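# The Room Behind the Shop Floor

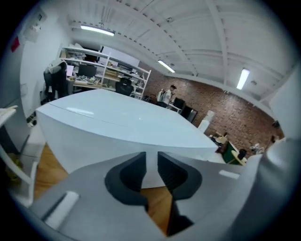 **WORKPLACES**

March 2019

The workshop at Garnance occupies a single room on the ground floor of a former warehouse, with a brick wall at one end and a floor of warm, honey-coloured wood. It has served in turn as a store, a drawing office and a place for holding meetings when no better place could be found. Since November it has been the firm's principal working space, and the question of how it should be arranged has been treated with a seriousness usually kept for the products themselves.

The tall white metal shelving is the first matter on which opinion divides. It stands above and behind the workbench and carries boxes, supplies and a good many assorted items, and it is the fixed point from which everything else has been planned. Rakiya Briggs, who manages the premises, would have preferred closed cupboards. Her colleagues at the bench asked for open shelves, on the ground that a part which cannot be seen is ordered again. The open shelves were bought, and spending on duplicate parts in the first quarter fell by £481.

The bench itself is a working surface and is not tidied for visitors. Tools and parts are left where the job requires them, with a black monitor and a small laptop among them. Under the house rules, a job may remain in place for seven days, after which it must be boxed, labelled and returned to the shelving. Asabe Bassey, who drafted the rules, concedes that the seventh day is observed more faithfully in some weeks than in others.

Seating has received less attention than storage — a common fault in rooms of this sort. There is a black office chair with a high mesh back near the shelves, and it is in demand. Much of the work at the bench is nevertheless done standing, and Ikechukwu Okoro, the longest-serving member of the staff, holds that a bench should be set at the height of the person who uses it most. The present one was raised accordingly, over the objections of Efe Effiong, who is considerably shorter and now keeps a step beneath it.

Large pieces present a separate difficulty. A white, glossy form with a smooth curve to it, rather like a boat, takes up a generous share of the floor, and any route between the bench and the brick wall must take account of it. Garnance has considered hanging such pieces from the ceiling and has twice obtained prices for doing so. The lower of the two came to £500, before any work to the beams. For the present they remain on the floor.

Power is supplied at the edges of the room. A strip with its cables lies along the baseboard, and the policy is that no lead should cross the middle of the floor while people are at work. The walls are white where they are not brick, and have been kept largely plain. Proposals for a display of past projects were received with courtesy and deferred.

Towards the brick wall the room becomes less crowded. A small white table stands there, and equipment cases are opened beside it. Osaze Wike, who is responsible for equipment, asked that this end be kept apart from the bench, so that the contents of a case could be checked without being mixed with the parts of another job. The arrangement cost £300, most of it spent on moving a socket.

A second phase is planned, in which the lighting over the bench will be reviewed and the lower shelves relabelled. Ms Briggs has asked once more for cupboards.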